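Siltbridge Allotments and Drainage Association
Minutes of the general meeting held on January 9, 2026 at the Unda Rooms, Siltbridge

1. Apologies and quorum
Apologies were received from two plot holders on the north side. The meeting was quorate. The chair took the items in the order printed, except that item 6 was heard before item 5.

2. Minutes of the November meeting
Agreed as a correct record, with one correction. Under item 4, "inlet sluice" should read "outlet sluice". The secretary is to amend the file copy.

3. Main ditch
The Lullitz report on the main ditch had been circulated. The surveyed length is 300 metres, from the lane culvert to the outlet sluice. Silt is deepest on the inside of the bend below the pump shed, where the bed no longer falls towards the outlet. The report recommends clearing by hand along the hedge side and by small digger elsewhere, with spoil spread on the far bank and left to drain before it is levelled.

It was asked whether spoil could be offered to plot holders. The report advises against this until the samples have been tested. Agreed to wait for the results.

Resolved: to accept the recommendation in full and to seek a start date after the ground has firmed up.
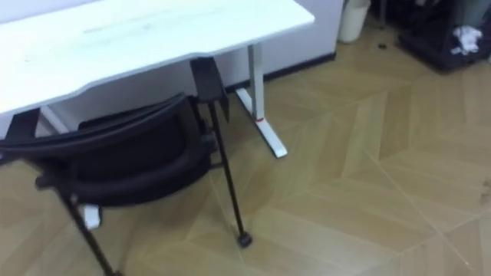 4. Culvert under the lane
The pipe is 300 mm in diameter and is sound for the part that could be inspected. The upstream grating is bent and has been lifting in high water. Kourkoulas has quoted for a replacement in galvanised bar, hinged at the top, with a locking pin. A second quotation was not obtained. One member held that the spacing of the bars was too narrow and would hold leaves. The quotation is to be returned with a request for wider spacing, the price to stay as stated.

The board at the lane end giving the depth of water has faded and is to be repainted.

6. Water supply to standpipes
The meter reading for the period was 126 cubic metres. The reading for the previous period was 100 cubic metres. There was no change in the number of standpipes in use. A slow leak is suspected on the branch serving the lower plots. The branch is to be shut off at the stopcock overnight and the meter read before and after. If the reading does not move, the test will be repeated on the upper branch.

Members are reminded that hoses must not be left connected in frost. Lagging on standpipe 2 has slipped and needs retying.
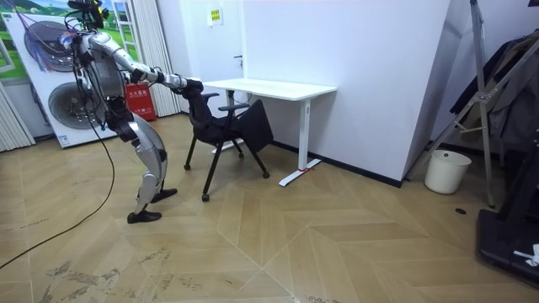
5. Pump
The pump was run under load in November. The float switch stuck once and was freed by hand. It was cleaned and refitted. The suction hose has perished near the coupling and a new length is needed, to the same bore. The key to the pump shed is to be kept in the key safe and signed for.

Resolved: to buy the hose and one spare float switch.

7. Plot boundaries
A dispute over the line between two of the lower plots was deferred. The original plan shows the boundary as the centre of the ditch, which has since been moved. The secretary will bring the earlier plan to the next meeting.

8. Any other business
The compost bay nearest the gate is full and is closed to new material. Glass has again been left in the green waste. A notice is to be put up.

9. Next meeting
To be arranged once the sample results are in. Items for the agenda to the secretary in writing.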